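## Lint on black cloth

I don't buy the vinegar rinse. Jyoti Maurya swears by it, but her black napkins look about as fuzzy as mine. Sticky rollers do work — for an hour or so. What helps a little:

- Wash dark cloths apart from towels.
- Shake them outdoors before folding.
- Snip frayed threads at the edge. Pulling makes it worse.
- Skip the 70-cent dryer sheets.

Black twill still shows every speck, whatever the package promises. 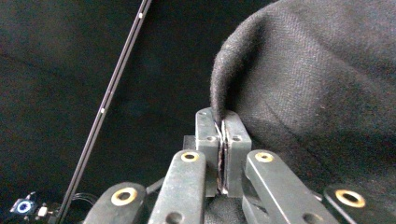 Gray cloths hide it better, if you haven't bought yet.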